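Subject: Re: [shared-room] Small whiteboards: wiping, standing up, general decline

Replying below the quote, as the list rules ask and as about half of us do.

> I'm on the Thursday evening slot and I'd like to raise the tabletop whiteboards again. By the time I get to them they've got a gray film that won't shift with the felt eraser. Two of them lean fine and the rest slide down flat as soon as you write on them with any conviction. Could we (a) agree on one way to clean them, (b) agree on one kind of holder, and (c) stop using them as trays? Also, is it all right to draw straight on the white work surface? I've seen lines on it and I'd like to know if I'm allowed to join in.
>
> Sent from the Olteanu room, where the good chair has gone missing again

Yes to (a), yes to (b), and I wish you luck with (c). I've been through the cupboard and tried most of what was in it, so what follows is long. Skip to the last section if you only want to complain. 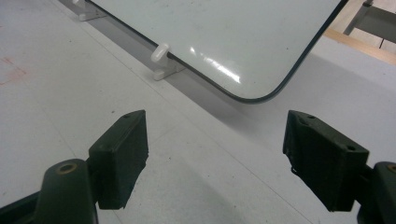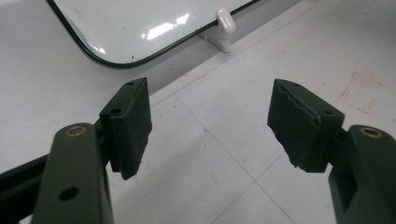
The first has a board propped on the small white plastic holders, with the glare and the smudges you only get to see from a low angle. The second is the marked work surface, which I'll get to.

## Holders

We own three kinds. The wire ones from Redaneck fold up beautifully and will do so while you're writing. The wooden blocks with a slot are solid, but somebody cut the slot for a thicker board than any we have, so everything leans back like it's listening to a long story. That leaves the white plastic pegs with the knob on top and the flat base plate, and I'd like us to settle on those.

- Two pegs per board. One peg gives you a board that spins.
- Put the dark rim down against the pegs. If you rest the face on a knob you'll write a bump into every word.
- Don't push the pegs all the way out to the rounded corners. The board walks off the end.
- If a base plate comes loose, leave it on the shelf with its knob. I have a jar of knobs at this point and nothing to attach them to.

I'd be glad to hear from anyone who prefers the Redaneck wire ones. I'd also like to know what you write with, because it can't be a marker.

## Cleaning

The gray film is old ink and old eraser, moved from place to place. The felt block is the main offender and I've washed it twice, which mostly taught me what color it used to be.

1. Dry wipe first with a clean cloth, top to bottom.
2. One squirt of the Plusard cleaner on the cloth. On the cloth, please. Squirted on the board, it runs down and collects along the rim, then comes back as a gray line a day later.
3. Wait 20 seconds.
4. Wipe again, turn the cloth over, wipe once more.
5. Tilt the board toward the window and look along it. Streaks that vanish when you stand up straight are between you and your conscience.

For anything that's been on there since April, draw over it with a fresh marker and wipe it off right away. It works on everything except the red, and I've stopped arguing with the red.

## Drawing on the work surface

The thin lines are guides. They were put there so people could set things down in the same spot twice, and they are easy to mistake for leftovers. I mistook them for leftovers myself and spent a good while on one corner before I was stopped.

So: please don't clean them off, and please don't add to them. If you need a line of your own, use the low-tack paper tape in the top drawer and take it with you when you go. The Zultis group has been very good about this. The rest of us have been leaving little tape corners everywhere, like stamps.

The cleaner stays off the work surface too. Damp cloth, plain water, go gently near the lines.

## Trays

There are 21 small boards on the inventory sheet. I found 19, one of them under a plant. It makes a fine saucer and I've put it back in the cupboard anyway. The other two are presumably holding up somebody's sandwiches, and I'd like them returned with or without crumbs.

## Still open

- Who has the key to the cupboard with the spare cloths? I've been using my own.
- Do we reorder pegs now or wait until the jar of knobs is full?
- I don't know anything about the good chair. I'm sitting in a bad one.

Reply on list if you object to the pegs. If I don't hear anything by next Thursday, the wire ones go in the free box by the door.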